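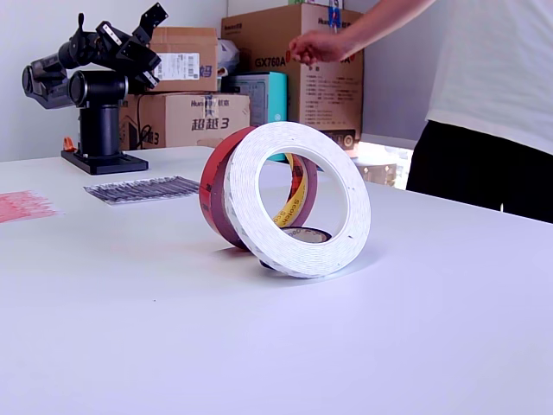

Page last changed: 22 February 2021 by J. Dow

Tape sorting, robot club notebook

OK, so the task for the March meet is finally settled and it's tape. Rolls of tape on a white table, one arm, and every roll has to end up on the right peg. Agnes Rennie picked it out of the hat and I groaned, then I went home and thought about it all evening, so I guess she wins.

I like that the rolls are all so different. The white foam one is the monster, a wide band with a big hole in the middle. Then there's the dark red, the yellow Scotch, and a little beige-topped one that likes to lie flat and hide under its friends. If you stand them up in a bunch you can look right through the foam roll and see the Scotch behind it, and the vision code (we're calling it Jerker, after how the first version moved) hates that. It drew one box around the whole bunch and called it a single roll. Gillespie says to train on more piles. Lorna says to spread the rolls out first with a push move and skip the problem. We argued about it through an entire bag of pretzels and I'm with Lorna for now, mostly because a push is something I know how to write!

Things I changed today:

- Gripper speed is down to 55 percent on the close. Full speed was knocking upright rolls over before the fingers met.
- Close force limit is 400 in the config file. I don't love having no units in there - Aiguo, if you remember what that number means, please write it next to the line.
- Wrist angle now comes from the ring fit and not from the bounding box. Much happier with this. A standing roll and a flat roll look like different animals to the box method, and the ring fit at least gives me a tilt I can use.
- Renamed the run folders. They're under MacRitchie now. The old Dritulus folder stays read only, so don't save in there, please.

On the grip itself, we have two ways to hold a roll. One is a pinch across the wall of the ring, one finger in the hole and one outside. The other is across the whole diameter, and the foam roll is too fat for that. So pinch it is for the big one. A pinched ring can hang at a tilt, and the drop code assumes level. I want to add a tilt check before it moves over the pegs, and I want the black electrical tape left lying flat in the middle as the next target, the pale core shows up so nicely against the black.
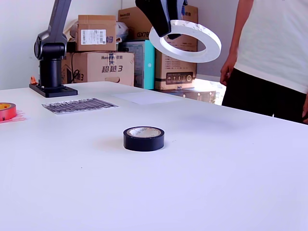
Still to do before the meet

Write the tilt check (me). Push move, first draft (Lorna). Gillespie is making a new peg board with 3 pegs, and I asked for the pegs to be a bit thinner at the top so a crooked ring has some chance of sliding on. Agnes is reading the rules again to see if a roll that lands half on a peg scores anything. My bet is no.

Aiguo, can you look at the shadows? The soft gray ones behind the rolls get picked up as part of the roll when the threshold is low, and I ran out of patience.

Also I moved the battery charger to the shelf by the door.

2 comments | Shared 3 times

Search this notebook... Go

Kultura Robot Club notebook. Questions to Jean Dow. Back to top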